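Ticket: Grinder dosing off after burr change
Opened by: Khairul Latuheru, Prarano Coffee
Status: Closed

Thursday, first message
We swapped the burrs on the Ristitach before opening and doses have been short since. Target is 18 g and we get 13 on the first shot, then it creeps up. Hopper is full. Same beans as before, the Manurung washed lot.

Reply, Leandro Figueroa
Please run 200 g of old beans through at your normal setting, then weigh four doses in a row and send me the numbers. Don't change the grind while you do this.

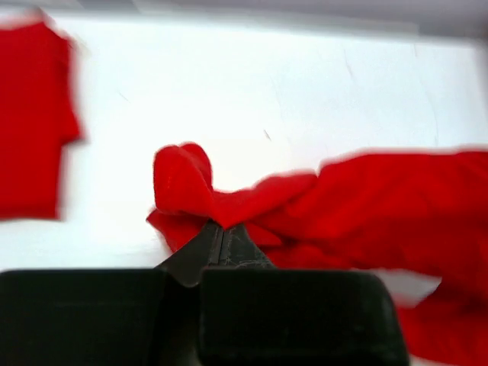

Khairul
Done. All four within half a gram of each other, but still low. I also get a chirp when the motor stops.

Leandro
The chirp is the burrs touching. Back the collar off until it goes away, find the zero point again, then reset the dose timer from the menu. The old timing was for worn burrs.

Khairul
Collar was one notch too tight. Chirp gone, dose is 18.1 now. Shots were running fast at first so I went finer by two.

Leandro
Good. Check the dose again after 4 kg. Closing.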